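Getting marks off white panels and painted walls

I've been putting this off since before Christmas, but the long weekend's over and I finally had a go at the shelves and walls in the back room. Some of this I got from my neighbour Kamil Doležal, who painted houses for years, and the rest I learned by wrecking things.
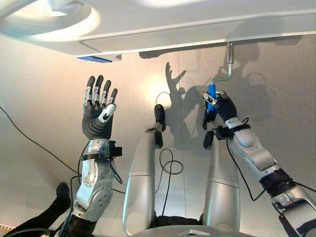

Start with the gentle stuff

Warm water, one squirt of dishwashing liquid, soft cloth. Wring it out till it barely drips. I do the wall from the bottom up (Kamil's tip), so dirty runs don't streak down over dry paint, and then I go over it again with plain water. Most of the grey smudges around our light switches came off with that and nothing else.

Scuffs and crayon

Bicarb on a damp cloth, small circles, light pressure! I went at a crayon mark like a mad thing once and ended up with a shiny patch that's still there if the sun hits it. Try it behind a door first. On melamine you can be a bit bolder, but skip the scourers.

Old sticky tape and hooks

Hairdryer on low, then peel slowly, keeping the tape flat against the surface. Whatever gunk is left behind gets a dab of eucalyptus oil on a cotton ball. Give it a minute, wipe, then wash with soapy water or it'll go greasy and collect dust. I don't use the oil on painted walls, only on shelves and glass.

Textured walls

Cloths snag and leave fluff everywhere, so I use a soft brush (an old baby hairbrush, in my case) and dust well before any water goes near it. Wet dust in a textured wall turns to mud and you'll be there all arvo.

Filling little holes

Press the filler in with a plastic card, let it dry overnight, then sand with 300 grit. Two thin coats beat one fat one. I'm doing the hallway in February, so if you've got a trick for greasy fingerprints on matt paint, pop it in the comments.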